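The meat raffle at the Trisdale bowls club starts at six, and by a quarter to there isn't a stool left at the bar. Tickets are two dollars or three for five, and the prizes sit on a trolley under cling film: chops, sausages, a chook, and a tray of mixed mince that always goes last.

I came to write about gambling. Down the road in Barninport the pokies take care of that without any help from me, so I had expected the raffle to look quaint by comparison. It does, for the first ten minutes. Then somebody's number is one off and you hear a noise normally reserved for dental work.

The club sells 700 tickets on a good night and 574 on the night I went, which was put down to the rain. There are 12 trays. My own run of 15 tickets therefore gave me a fair shot at going home with something, and I sat there doing the sums on a coaster like a man about to buy a racehorse.

Regulars don't do sums. They have systems. One table will only buy from the green book. Another waits until 170 tickets have gone, on the theory that early numbers are cold. A woman in a Gaber Motors jacket told me she had won four times since December and then refused to say anything further, in case I used it.

The raffle at Kendent, half an hour inland, switched to an electronic draw last winter. Sales dropped so fast that the old barrel was back inside a month. People want to see it turn, and they want to be able to accuse the person turning it.

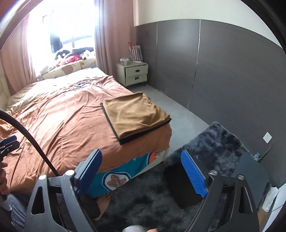
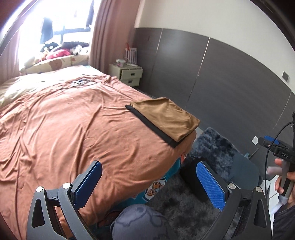
At ten to seven they drew the last tray. Ticket 105, blue. I had 104, blue, and I made the noise. The winner already had two trays under her chair and took the mince with the air of someone accepting a parking fine. I bought five more tickets for next time.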